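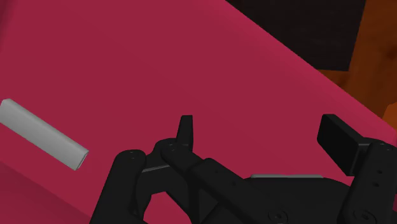

Light gray bar on a pink surface.

Lamville Tenants Association, minutes, August meeting
Started 7:10 pm, back room at the library. Quorum ok.

Minutes from last time: approved, one fix. The leak was on the Skarnus Street side, not the courtyard side.

Money
Balance $1,577. Owed: $178 to Korard for the stairwell lights. Agreed to pay now. Dues reminder goes out with the next newsletter, last one got missed by the whole of B entry.

Laundry room
Long talk. Second dryer still eats quarters. Landlord's office says part is on order, same answer as in June. Motion to send a letter, with copies of the two earlier ones attached. Passed. Someone asked if we can get the hours pushed to 11 pm. First floor against, on account of noise. Left open.

Heat
Want boilers checked before the cold starts, not after. Xia Heating did it last year and people were happy with teh work. Secretary to ask the office if they are booked again. Also ask about radiator in the C entry hall, which bangs.

Bikes
Hall bikes again. 40 hooks in the basement, lots taken up by bikes with flat tires and no tags. Tags on everything by end of the month, untagged ones get moved to the cage, held till spring. Passed, 2 against. Objection was that people who are away wont see the notice. Notice to go under doors as well as on the board.

Courtyard
Tomatoes doing well, hose is not. New hose ok'd, up to the usual limit. Please turn the tap all the way off. Bench to be sanded and oiled, tools needed, sign-up sheet on the board.

Other
Package thefts: two more since last meeting, both mid-afternoon. Ask carriers to buzz. Front door closer is too slow, add to the landlord letter.
Recycling pickup moved to mornings, bins out the night before.

To do
Letter to landlord (dryer, door closer)
Pay Korard
Call office about boilers
Bike notice, print and deliver
Buy hose

Next meeting September, same room, 7 pm. Bring chairs if you can, we ran short.
Closed 8:35.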